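Mandgate perception and planning sync, 13th June
Minutes

1. Previous actions
Clock drift patch merged into the Imetti logger. Left and right gripper streams now share one timestamp source. The March recordings will not be reprocessed.

2. Handheld demonstrations
Batch contains 116 episodes, of which 9 were rejected by the sync check. Jaw width is logged on both sides. Pose estimates hold up over the white board but jump when a gripper is tilted steeply – suspected loss of features on the plain surface.

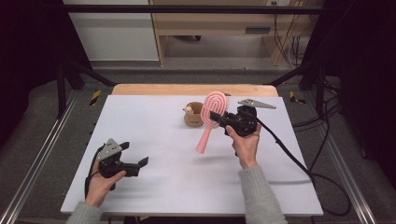
Agreed to add a confidence field per pose sample and let the planner discard low values. Interpolation across gaps is limited to 2 frames. Longer gaps split the episode.

3. Segmentation
Thin handles are still merged with the jaws in the mask output. Retraining on the Cisternas set raised the score to 76 on the internal check. Open-loop shapes remain weak.

4. Planner
Hedley branch fails to build against the new message format. Merge postponed.

Actions
Perception: confidence field, mask review.
Tooling: episode splitter, schema version bump.
Planning: rebase Hedley, rerun regression.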